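Brynhildur Snorradóttir has sold garden plans in Paltgate since April and doubts half of what her trade promises. "A fence won't make you like your neighbors," she says. One client paid 3,000 dollars for privacy, then complained of feeling shut in. Was that her fault? "Partly. I should have asked who they were hiding from."

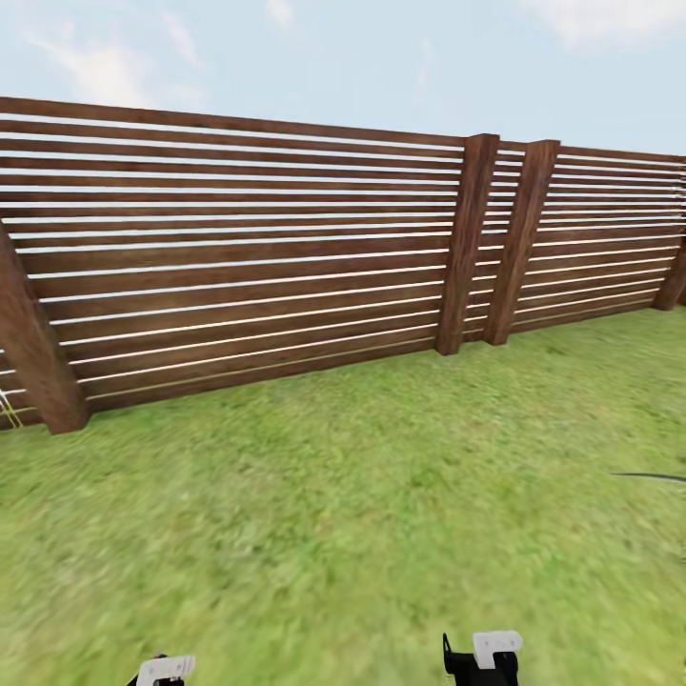 Rendering: horizontal slats with narrow gaps, above grass.

She isn't sold on slats either. "Everyone wants them. Ask me again in 2 years."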